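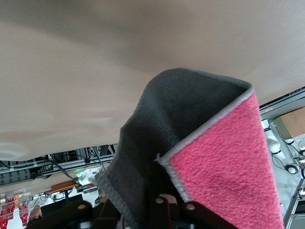 Fig. 1 - Two-sided towel, charcoal on one side and pinkish-red fleece on the other.

Home | Guides | Washers | Dryers | Parts

Section 6: Your first towel load in the Prekik

Okay, the hoses are on and the drum is level, so let's wash something! I've set up a few of these Drunoment machines now (my own is the 2990, the one with the stiff door) and towels are still what I start with.

1. Run the drum empty on Rinse for 15 minutes. The water can look a bit gray - mine did.
2. Put in the towels, fleece side in if they have one. Fill the drum halfway and stop there.
3. Add one capful of Prasina liquid to the left drawer. No softener, please!
4. Turn the dial to Warm, press Start and wait for the click.

Note: If you get code 539, the door hasn't latched. Open it, push it shut with your hip and press Start again. 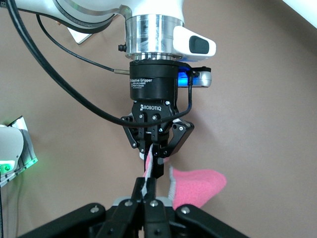 Fig. 2 - Black Robotiq gripper on a white arm.

5. Shake each towel out hard before it goes in the dryer. Low heat, always.

Caution: Keep fleece away from the Buckley dryer's High setting. I melted a bath mat that way and the lint screen still smells of it.

Lint screen cleaning is in Section 7.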